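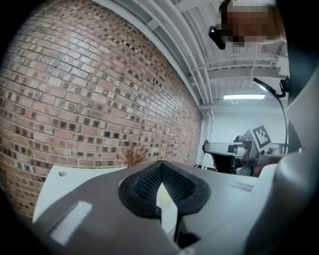
Rankin Project Opens Its Index of Freedom Papers and Indentures to the Public

ILTHAM, September. Family researchers, teachers and anyone curious about the people who built this river town can now search the Rankin Index, a free guide to the freedom papers, indentures and apprenticeship bonds filed at the Iltham courthouse before the Civil War. The index names 339 people, most of them Black men, women and children who had to carry written proof that they were free. Many of these names have not appeared in any printed history of the county.

The records come from bound volumes that sat in the courthouse for generations and were moved to the Rankin Library when the old deed room was cleared out. They run to around 700 pages. Clerks wrote them quickly, spelled names however they heard them, and left very little space at the margins, so reading them has been slow work. It has also been a joy!

"The first one I read all the way through was for a woman named Dorcas, who came in to register with her two sons," said Elspeth Tosh, who directs the project. "The clerk wrote down her height and a scar on her hand, and then he wrote that she was a weaver. I went home and told everyone I know. We had a weaver! We had her name and her boys' names, and we had the street she lived on."

Freedom papers were a burden. A free Black person stopped on the road without them could be jailed, and in the worst cases sold. The registers were made to watch people, and the project's introduction says so plainly. They also hold details that families have been hunting for a long time: where someone was born, who freed them, what trade they followed, who was willing to stand up in court and vouch for them.

The indentures tell a different story, and the project team took care to keep the two kinds of record apart. Some were signed by adults arriving from Ireland, Scotland and the German states, who owed a fixed number of years and then walked away. Others bound out free Black children, often without a parent's consent, until they were grown. The index marks each type clearly, and a short essay by Catherine Chisholm explains how the law treated them.

"People write to us asking whether indenture and slavery were the same thing here," Chisholm said. "They were not, and the papers let you see the difference line by line. An indenture has an end date. I wanted readers to have the originals next to the essay so they can check me."

Searching the index

Entries can be searched by first name, surname, trade, place of birth or the name of a witness. Spelling has been kept as the clerks wrote it, with a modern form alongside. Abdelkrim El-Sayed, who built the search page using the Folo catalog system, suggests starting with a first name and a rough date, as surnames changed often and some people registered under more than one.

Every entry links to a scan of the page. Readers who think a word has been misread can send in a correction, and the team very much hopes they will. Several early testers have already sorted out place names that had everyone stumped.

Public reading night

The library will hold a public reading in the main hall at 7 p.m. later this month. Nine readers, including descendants of three registered families, will each read one record aloud. Gregor Galbraith will then talk about the Enudetti farm, where a number of the bound children were sent, and what the tax rolls say about where they went as adults. Admission is free. Light supper from 6.

A teaching packet for middle and high school classes is available on request. It holds 15 records with typed copies, a map of the town in the 1840s and a page of questions that can fill one class period or several.

Press contact: Lachlan Mackay, Rankin Library, Iltham. Scans of single pages can be supplied for print.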